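Tukar Evening Repair Classes
Progress report to the Lenz Fund, second period
Prepared by Eimear Gallagher

Where we are

The grant pays for evening classes in basic home repair in Tukar and Vikaditz. Our plan promised 276 finished learners by the end of May. We have signed up more than that, and I would ask you not to be impressed. Signing up is free and takes a minute. What matters is who comes back after the second week, and on that our records are poor.

Alvar Strömberg ran the Vikaditz group and kept a proper attendance sheet. Of the 40 people on it, most stayed to the end. In Tukar the sheet was passed around the room and often went home in a coat pocket. I don't trust the Tukar figures and have left them out.
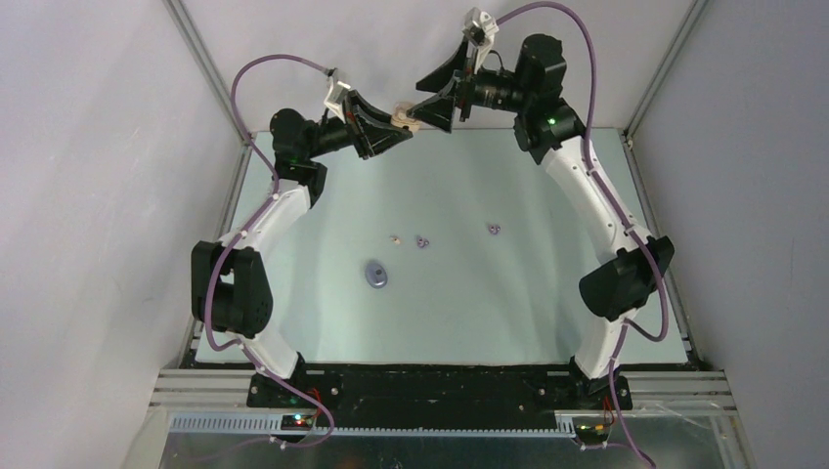
Two arms and a small rounded object over the pale green tabletop.

What learners say

The feedback forms are glowing, which tells us little. They were filled in with the teacher standing there. Several learners wrote that they now feel "confident" with plumbing. We did not ask whether they had fixed a tap, and we should have. The next form will ask what they repaired at home and whether it held.

Alvar thinks the classes are saving people money. He may be right – he talks to them more than I do – but we have no receipts and no comparison group, so I won't claim it. 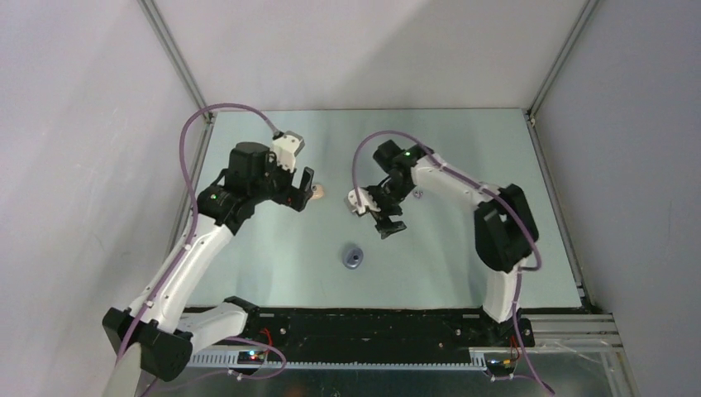
Spending

We are 1000 under budget, mostly because the Vikaditz room cost less than quoted. The booking system from Dovico has not earned its fee. It sent reminders for classes that had been moved, and two evenings started half empty. We plan to go back to phone calls.

Next period

Alvar will take over attendance at both sites. The wall tiling class is dropped, as demand for it came mainly from us. I would like to move the unspent money to follow-up calls with past learners, and need your agreement before we start.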